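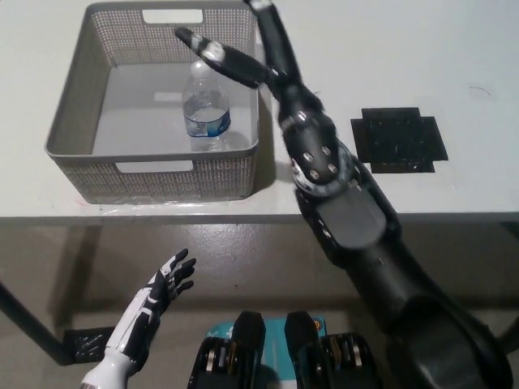
How long does it take to get a home-built humanoid to pick up a bottle? At the Grostberg shared workshop, the group building one has been at it for 4 months of evenings, and the bottle is what they are working on now.

I went to their open evening in July. Grostberg is a former window factory with a loading door at one end and a row of rented benches along the wall. The robot people have the corner by the compressor room. They call the machine Wallano. Doors opened at 6 p.m. and I stayed until they started sweeping up.

Bożena Marciniak runs the build. She used to service packaging lines and now does it freelance, so she has the daytime free for parts and the evenings for the workshop. She put the first version together in her garage and moved it to Grostberg when the garage got too cold to glue anything.

The task is simple to describe. A water bottle stands upright in a gray plastic basket on a table, and the robot has to reach in from above and take hold of it. The arm on that side is black and carries a gripper with two long fingers. The other side has a five-fingered hand in white and black, which visitors all wanted to shake. Marciniak said the hand is the better looking of the two and the gripper is the one that gets work done. They plan to keep both until they know which jobs each is good for.

Most of the talk was about the basket. A bottle on an open table can be approached from any side. Put the same bottle in a basket and the rim gets in the way, so the wrist has to come over the top and the fingers have to spread before they go down. The clear plastic also gives the cameras trouble. The label is the part the software finds most easily, and the position of everything else is worked out from there.

They keep a log of every attempt. The count on the whiteboard was 3958 when I arrived, and that includes the tries stopped by hand. I asked for a success rate and was told 95 percent with the bottle on the bare table. They would not give me one for the basket yet.

Costs came up, as they always do. Bench rent is $300 a month, split among the members. The motors are the big expense and were bought a few at a time. Wuvetti, a small supplier two towns over, sold them a batch of returned actuators cheap, and one member spent most of the winter testing them one by one. The control program is called Rutkowska, after the street where the garage is. I did not follow much of the explanation of it, but there is a manual and they let people read it.

There was a safety talk before anyone got near the table. Keep behind the tape, no loose sleeves, and one person stays at the stop button and does nothing else. I thought that was handled well.

A few notes for anyone going next time. Parking is behind the building, and the front lot belongs to the tile store. Coffee is by donation. The floor is concrete, so wear decent shoes. Children are welcome until 8 p.m. The woodworkers at the far end were also showing their benches and had fewer visitors than they deserved. I bought a cutting board from them.

The group meets most evenings and will let you watch if you ask first.

Print this page
E-mail this report

Comments

tdowney: What do they use for the fingertips? Mine wear through in a week.

benchrat: I was there too. Ask about the wrist bearings if you go, it's a long story but useful if you are building an arm.

Carol M.: Is the workshop open to people with no experience? My son would like to help.

benchrat: Carol, yes, they start people on cable work.

Related
Wallano gets a second wrist
Buying used actuators: what to check
Open evening at Grostberg: the woodworkers
Renting a bench in a shared workshop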